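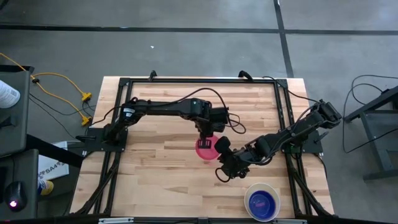
Ticket 21 — bowls won't nest
Status: open, waiting on Hermine

Hi, Corina again! I'm trying to get the bowls on the wooden table down to a single stack for the shelf, and the pink one keeps jamming. I push it in, it sits crooked, and then I can't get it out again without a fight (I've had 3 tries this morning).

Update, 2 p.m. — spread them out on the wood and started over. Blue is the deep one, so I'm going to try it at the bottom, with yellow next. The see-through ones can wait.

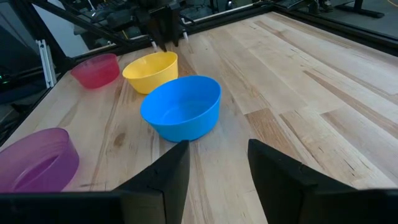
Can I use dish soap to free two stuck bowls?
A drop around the rim is fine, then twist gently and rinse both.

Thanks — I'll try that after lunch and write back.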